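Wollow Rectangular Woven Basket, Tan
Sold by Vekska Home Goods

The Wollow is a woven basket for table, shelf or hallway. It has a rectangular base and soft, rounded corners, and the color is a warm light brown which goes well with white furniture. Our customers use it for bread, for letters, for rolled hand towels, and one cafe owner keeps all her napkins in it.

The strands are rounded and laid close together. They have a light sheen, and the grooves between them look darker, so the color is never completely flat. Small differences in tone from one basket to another are normal and are not a reason for return.

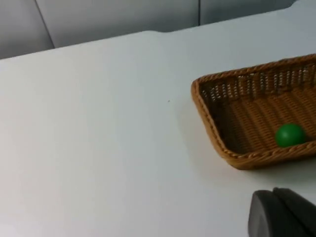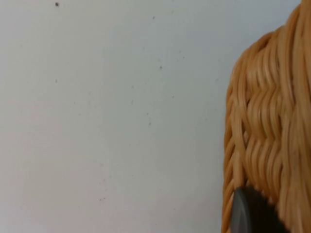 Wollow basket in tan, two views.

Care
Remove dust with a dry cloth or a soft brush. For the sides, brush along the strands and not across them. Please do not put the basket in the dishwasher, and do not leave it standing in water. If a strand end comes out, push it back with a blunt needle. Do not pull it.

Ordering
The basket is sold one by one or in a carton of 8. Shops which order 100 pieces or more receive the trade price; for 500 pieces please ask first for the delivery time, it is longer before December. A cotton liner, Bostard, is sold separately and is tied at the corners.

Returns are accepted if the basket is unused and the paper label is still attached. The warranty is 2 years and covers broken weaving, but it does not cover color change from direct sun.

Questions about trade orders: Perla Cuevas
Questions about returns and warranty: Brijesh Katiyar

Page updated 2025-04-07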